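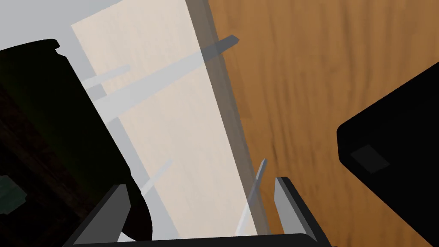
**Resale pricing of used forklifts: analysis of dealer listings**
Student project report, October 2021

## 1. Purpose

The project tested whether operating hours or model year better predicts the asking price of a used forklift. Data came from the public listings of two equipment dealers, Skorbridge and Dellby.

## 2. Data

We collected 424 listings in July. Fifteen were removed as duplicates or for missing hour readings, leaving 409. Prices were converted to US dollars before tax and delivery. Attachments were recorded as a yes/no field. Median operating time was 3,948 hours.
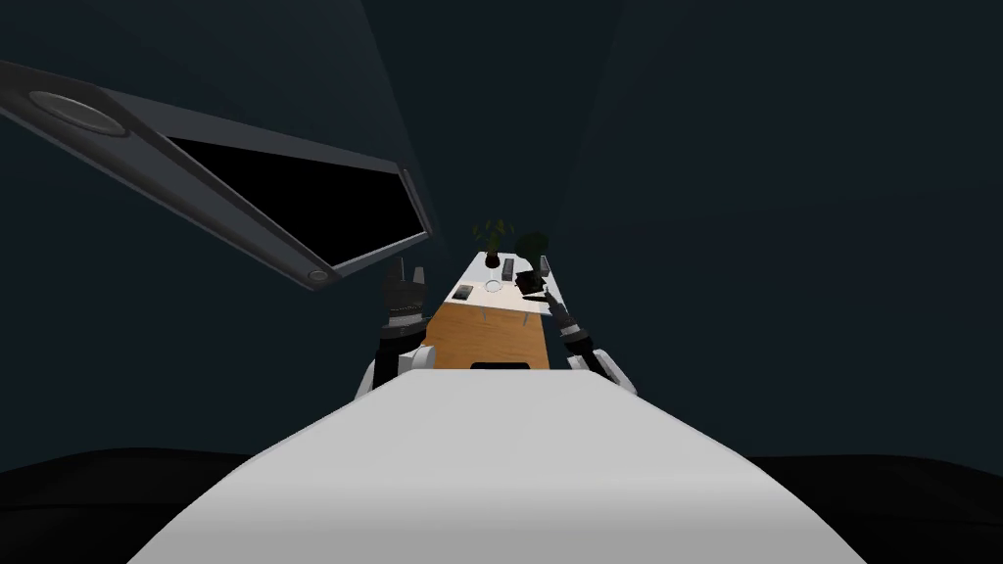
## 3. Method

A linear model was fitted to the log of price, with hours, age, rated capacity and fuel type as inputs. We held out 20 percent of the listings for testing. Machines sold under the Verkorance label were grouped with Morikawa, as the two share a chassis and parts list.

## 4. Results

Age was the stronger predictor for electric trucks. For diesel trucks, hours explained more of the price. Capacity mattered in both groups. The attachment field had no clear effect.

## 5. Limits

Asking prices are not sale prices. Battery condition was missing from most electric listings, and hour meters may have been replaced without a note in the listing.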